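Gollham Cartoon Captions

README for the September release

Gollham is a collection of single-panel cartoon captions with notes on how each joke works. It covers gag cartoons only. Comic strips, political cartoons and anything longer than one panel were left out. The captions are stored as plain text, one record per cartoon, and the drawings themselves are not part of the download.

The collection began as a reading list kept by Přemysl Skála for a drawing class. He had sorted his clippings by type of joke – desert island, talking animal, doctor's office and so on – and the categories used now are still mostly his. There were 22 of them at first. After merging the ones that nobody could tell apart, 17 are left.

Sources

The captions come from two small humour magazines, Gadix and Fostirell, and from the cartoonists who drew for them. Each cartoonist gave written permission for the caption text to be shared. Eight asked to be listed under a pen name, and those names appear in the artist column exactly as they were supplied. Please don't try to match them to anyone.

Fields

id: a short code, unique to each caption
caption: the text as printed, including odd spelling
artist: name or pen name
setting: where the cartoon takes place, in a few words
category: the main type of joke
second_category: often blank
note: a sentence or two on why the line is funny, or why it isn't
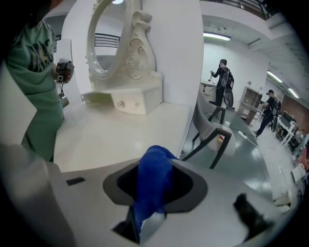
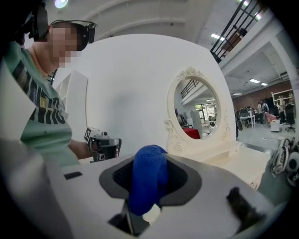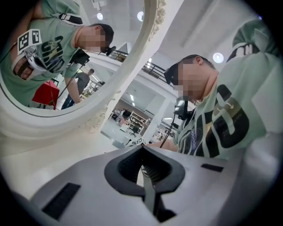

Three views from the same place, with the housing low in each.

Labelling

Labellers read the caption together with a written summary of the drawing. They picked a category and wrote the note without seeing each other's answers. Where two labellers disagreed, a third, Awwad, made the call, and the losing category went into second_category. Puns caused the most trouble. A pun spoken by a talking dog could sit in either place, and the rule we settled on is that the pun wins if the joke would still work with a person saying it.

Captionless cartoons have an empty caption field and a longer setting. Don't drop these when you clean the file.

Known problems

The Fostirell captions were typed from paper copies and have more errors than the rest. Line breaks are missing from roughly 17 records where the caption was set as a dialogue. Signs and labels drawn inside the panel are sometimes included in the caption and sometimes put under setting. We meant to fix this and haven't yet.

The humour is dated in places. A lot of the office jokes depend on fax machines, and some of the marriage jokes are sour. They have been kept because the notes discuss them.

Use

You can use the text for teaching, study and non-commercial projects. Credit the artist by the name given in the record, and credit Gollham as the source. Printing a caption under a new drawing needs the artist's permission – ask us and we'll pass the request along.

Corrections are welcome. Send the id, the field and the new wording.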